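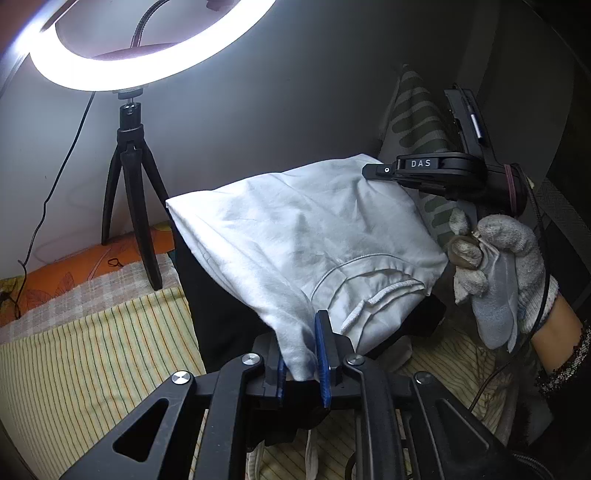
Laundry Handling Tips: When a Gripper Will Not Release

Draddale Home Workshop Notes, updated 18 Oct 2019

Hand-held and motorized grippers used for folding practice can fail in the closed position. In December, a Grerow unit at our workshop stayed shut on the hem of a shirt, and the fabric tore when the operator pulled it away. The following guidance applies to all users.

Before folding
Check that both finger pads sit flat and are firmly attached. A pad that has shifted can catch a ribbed cuff or seam.
Turn each pivot screw lightly with a screwdriver. Ours had worked loose after about 12 loads.
Route power cables away from the folding area.

If the jaws stay closed
Stop at once and disconnect the power, if the tool has any. Do not pull on the garment.
Support the weight of the cloth on the bed or table.
Ease the jaws apart by hand from the linkage side — never by reaching between the pads. Work gloves protect against scrapes but will not prevent a pinch.

Afterward
Inspect the cloth for pulled threads before washing.
Wipe lint from the pivots with a dry brush.
Label the tool and set it aside until it has opened and closed 18 times without sticking. A tool that fails this check should be returned to the supply desk with a written note of the fault.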